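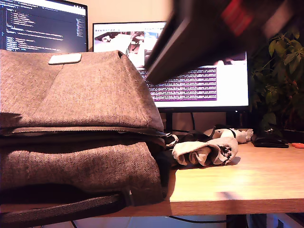

Messenger bag on a desk in the upstairs office at Kidero.

Kidero opened its doors to the public in April 2021, after skipping the year before. I went on the Monday because the weekend slots were gone. The company makes and repairs bags in a two-story brick building on Homangate, ten minutes on foot from the Meltum train station. Parking is difficult on that street and the visitor page says so, so take the train if you can.

Visitors were let in by groups of six, with masks on, and each group had an hour and a quarter. The whole day was limited to 24 people. We signed in at a folding table in the loading area, got a sticker with a group number and were asked to keep to the right on the stairs. There was coffee, but it was outside in the yard.

The tour starts on the ground floor with fabric. Rolls are stored flat on steel racks, heaviest at the bottom, and each one has a card tied to the core with the date it arrived and the length left on it. A lot of what Kidero uses is plain black and charcoal nylon. The woven fabrics take up a smaller rack near the window. These are the heathered browns and grays that go into the messenger bags, and they are more trouble to cut. The twill lines have to run the same way on the flap as they do on the body, or the bag looks crooked once it is closed. The cutter showed us two flaps laid side by side, one right and one a little off. I could see the difference only after it was pointed out.

Webbing comes from Tsoukalas, a supplier two towns over, and arrives on cardboard spools. It is the ribbed black kind used for shoulder straps. The ends are cut with a hot blade so that they don't fray. We were each allowed to cut one piece and keep it. Mine came out slanted.

Next to the webbing is the hardware wall, a block of small drawers that goes up to the ceiling. It holds 356 different parts, counting every size of buckle, ring, slider and zipper pull separately. Some of the drawers are for parts that went out of use long ago and are kept for repairs only. Somebody in my group asked whether they could buy a single buckle for an old bag at home. They could, at the sign-in table, for a couple of dollars.

The sewing room was the part I had come for, and it was the shortest stop. Only a few of the machines were running. We stood behind a taped line and watched a backpack go together from the inside out: lining, back panel, side panels, then the long zipper. A bag spends most of its time in that room looking like a pile of laundry. It gets turned right side out near the end, through its own main opening, and that takes both arms and some pulling. The label patch goes on before any of this, while the flap or front panel is still flat.

I would have liked more time there. The guide talked quickly because the next group was waiting on the stairs, and it was hard to hear over the machines.

Upstairs is the office. It has wooden desks and computers and looks like an office anywhere, except that there are bags on the desks. Finished bags and returned ones get looked over up here. The checking is done by hand – open the flap, close it, run the zipper both ways, pull on the strap where it joins the body, feel along the seams for a skipped stitch. A bag is also laid on its side to see whether it keeps its shape. The messenger bags slump a little when they are empty and that is considered fine. The backpacks are supposed to hold up better, mainly through the padding at the top and in the back panel.

We were invited to try the same checks ourselves on some sample bags set out for visitors. I found one loose thread and was pleased about it. The woman next to me found three.

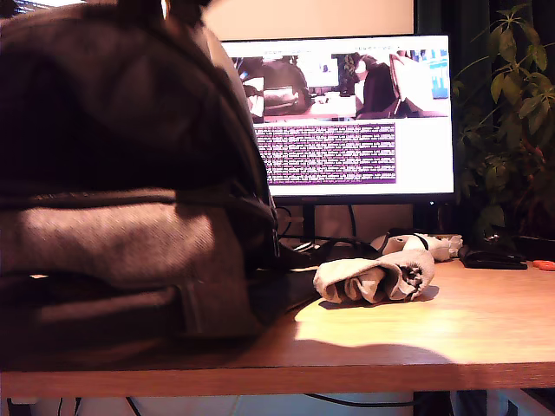
Eftychia Vrettos told our group that the strap is what fails first on a backpack, nearly always at the bottom where it meets the side seam, and that people should stop lifting a full bag by one strap. She said a worn zipper usually needs only a new slider, which takes a few minutes, and that many owners throw the bag out before asking. She also asked everyone to empty the pockets before sending anything in for repair.

The last part of the visit was about repairs, and for me it was the most useful. Kidero logged 2336 of them in the past year. In a busy month the shop takes in up to 200 backpacks alone, most of them after the start of school in September. Each bag gets a numbered tag on arrival and keeps it until it is packed for return. The prices are on a sheet by the stairs. A slider is cheap. Replacing a full zipper costs enough that you would want to think about it on an older bag. Linings are the most expensive job because half the bag has to be taken apart to reach them.

Some advice from the same part of the tour, as I wrote it down:

Clean a nylon backpack with a damp cloth and mild soap, and let it dry open and upside down.

Brush woven fabric along the twill. Do not put it in a washing machine.

Store bags unzipped, with the straps let out all the way.

If a seam starts to open, stop using the bag and send it in. A short gap is a small job and a long one often means a new panel.

I had brought my own shoulder bag, a twelve-year-old one from another maker, to ask about a torn corner. They don't take other brands for repair, but the man at the sign-in table looked at it anyway and told me a shoe repair shop could patch it with leather. I have not done that yet.

There is a small sales corner by the exit with seconds and discontinued colors. When my group got there it was down to a few phone pouches and one very orange tote. Earlier groups had done better, so pick a morning slot if that matters to you.

Practical details: entry was free, with booking required. The building has no elevator, and the office and the repair talk are both upstairs. Photos were allowed upstairs and in the fabric area, but not in the sewing room. Children under ten could not come on the tour this time. The yard is open to everyone, and the bakery across Homangate sells decent cheese rolls until two o'clock. Trains back from Meltum leave every half hour from the far platform, and the ticket machine on that side takes cards only.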